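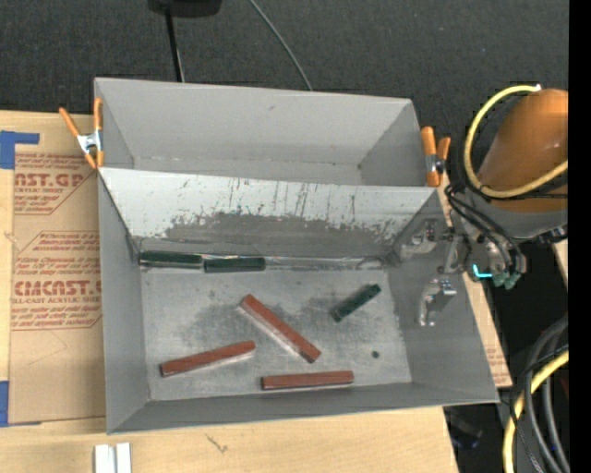

About Bakex

We teach robots by showing them! Someone on our team takes the controls, drives the arm from across the room and picks up block after block, and the robot learns from every go. Colette Rolland started Bakex with one arm and a metal bin (we still love a metal bin), and Lauri Mustonen joined to build the hand controls.

There are nine of us now, and we've recorded over 700 demonstrations – the awkward ones in corners are our favourites. Never driven a robot before? Come and have a go at our open afternoon in April. Most people don't want to hand the controls back!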